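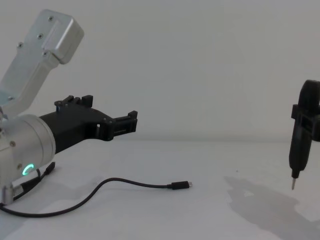

Bench Days at Varkham: The Gallery
Posted Nov 3, 2022 by Mahsa Moradi

I love a workbench. I love a tidy one and I love one halfway through a job even more, with a cable lying loose and a screwdriver close by, and you can tell somebody is in the middle of something. So I'm thrilled to finally have this gallery up! These come from our small assembly room on the second floor at Varkham, where we put together Endum desk lamps and fix whatever else comes through the door (this year that meant radios, a label printer and a great many kitchen scales).

If you've only ever seen our finished lamps, I hope you enjoy the messier side – the screws, the leads, the bits of tape with handwriting on them. Click any thumbnail for the large version.

The parts drawers
Long screws at the bottom, short ones at the top, and a drawer marked "mystery" that I refuse to empty. Something useful comes out of it nearly every month.

Screw sizes, sorted at last
This took me a whole evening with a magnet and a muffin tin, and I'd do it again tomorrow. Look how well they sit in there!

Electric screwdriver bits
We keep 20 of these on the rack by the window. The small cross-head does most of the work on the Endum base, and it's always the one that has wandered off.

Cable drawer, before
All the USB-C leads in one glorious knot. I almost framed this one.

Cable drawer, after
Same drawer, with each lead coiled and tied. The short ones live at the front now, so you can grab one without pulling out five of its friends.

Lamp no. 105
My favorite from the January batch. The hinge came from Fletia and it moves like butter – I kept opening and closing it when I should have been packing.

The wall of jigs
Cut from offcuts and labeled in pencil. The crooked one holds the lampshade at just the right angle, so please don't straighten it.

Shade fitting
A fiddly job, and a lovely one once your hands learn it. The trick is to start all the screws loosely and tighten them in turns.

Boxed and ready for Valdovinos
The whole order on one cart, with the last label still curling up at the corner. I pressed it down right after.

More from the repair shelf is coming once I've picked my favorites. If you'd like a print of any of these, write to me at the front office, room 703, and tell me the title.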